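Misley Terry Bath Towels, Two Months In
Review by Sânziana Rusu

Print this page | E-mail this to a friend

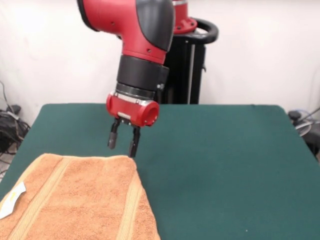 I have a bad history with towels. I buy them because they feel like a cloud in the store, and by the third wash they've turned into something you could sand a door with. So when my old set finally gave up (holes, actual holes, my sister noticed before I did) I told myself I'd do it right this time and read up first. I ended up with the Misley terry in the orange, a light salmony orange that I'd call melon if I were in charge of naming it. The texture is the old-fashioned looped kind, not that shaved velvety stuff, and there are two paler woven stripes running across it that dress it up just enough. I was nervous about the color, I'll admit. My bathroom is gray and white and kind of sad. But it looks so good in there! I've had more comments on these towels than on the new sink, and the sink cost a whole lot more.

On to the price. I paid $64 for the set of bath towels, and I thought hard about it, closing the tab and opening it again for most of an evening. The Plokberg ones I used to buy were cheaper and I have no grudge against them, they just went thin on me in the middle. If you mostly need something for the dog or the beach I'd still say get those.

First wash: lint. So much lint! I pulled a wad out of the dryer screen that could have passed for a small animal. Second wash was better, and after that it settled down to what I'd call normal towel behavior. I washed them alone the first couple of times and I'm glad I did, my black leggings live in the same hamper and would never have recovered. No color bled onto anything that I noticed. I skip fabric softener with towels (it makes them slide the water around instead of drinking it up) and these have stayed nice and thirsty without it.

Drying off is where they won me over. I have a lot of hair, and one pass with these gets it to the point where it isn't dripping down my back while I hunt for the brush. They do take a while to dry on the hook. If your bathroom has no window, like mine, spread them over a bar or the shower door - bunched up on a hook they were still damp at the bottom the next morning, and by then they had that smell.

Now my complaints, and they're small. The care label is sewn in near an edge and it's a little white scratchy thing that finds the back of my neck every single time. I'm going to snip it off as soon as I've memorized the wash instructions, so probably never. Also, there's no hanging loop, and at this price I'd like a hanging loop. Ziad Jaber, who I share a laundry room with, says his Kunent towels have one at each end and that he's very happy with his life. Good for him.

One more thing, they fold thick. My linen shelf holds 3 of them in a stack and then the door won't shut, so one always lives on the washing machine. I've tried rolling them and it looks lovely for a day.

Would I buy them again? I already did - a second set in October, same orange, when they had free shipping.

Comments (4)

Giang Dương wrote:
Do the stripes shrink more than the rest? My last striped ones puckered right along the band and never lay flat again.

Sânziana Rusu wrote:
Mine haven't so far! I dry on medium though, I can't speak for high heat.

Maysoun Zoubi wrote:
Half a cup of white vinegar in the first wash helps with the lint, at least it did with mine. And use a seam ripper on that label, scissors leave a stubble that's even itchier.

Lama Awwad wrote:
I have these in the hand towel size and love them. Wish they'd make a bath mat to match.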